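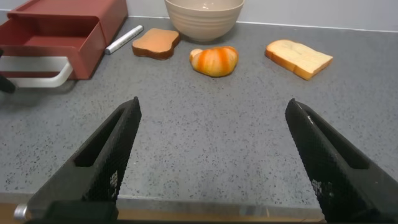 Carnham Breakfast Scheme: second progress report

Prepared for the Ozoliņš Trust by Jurgita Tamošiūnaitė, scheme lead

Spending and meals served

Between January and the end of May we served 1,894 breakfasts across four sites. The bid promised 1,984, so we are 90 short. I would ask the Trust not to read much into either figure. A child who takes a slice of toast at the door and a pensioner who stays an hour are both counted as one breakfast, and the target was worked out before we had a single site open.

Food costs are within budget. Heating is over, almost all of it at Heltthorpe, where the hall has to be warmed from seven o'clock for a session that starts at half past eight. We have asked the hall for a timer and been told it is being looked into. It was also being looked into in January. 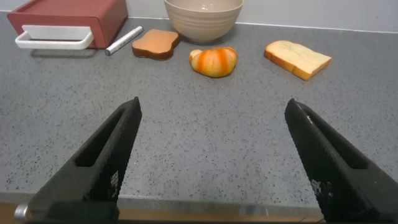 What people eat

Toast is still what most people ask for, white or brown. The bid made a good deal of porridge and fresh fruit. Porridge does well at Braltham and hardly moves anywhere else. Croissants went on the menu in March at the request of the Carnham regulars and have stayed there. I can't claim any of this is changing what people eat for the rest of the day, and the survey we were asked to use does not tell us. It asks whether people "feel more confident about food choices". Nearly everyone ticks yes, with the tea going cold in front of them and one of us standing by to collect the form.

Who is coming

We have 133 people on the register. Some came once and never again. Braltham was meant to draw in young families, and so far it mostly draws in people who already used the lunch club in the same building. They are very welcome, but they are not the group the grant was written for, and a new leaflet will not change that. The session ends at ten and the school run gets in the way of the first half of it.

Maarja Kalniņš has suggested moving Braltham to an earlier start during term time. I have my doubts, as the building is hard to staff before eight, but it is a cheaper thing to try than the outreach post in the original plan. We would like to hold back the money for that post until we have seen a month of the new hours.

Decisions we need from the Trust

Agreement to delay the outreach post until the autumn.

Permission to move part of the equipment line across to heating – the sum is in the attached budget sheet.

A shorter survey, or none.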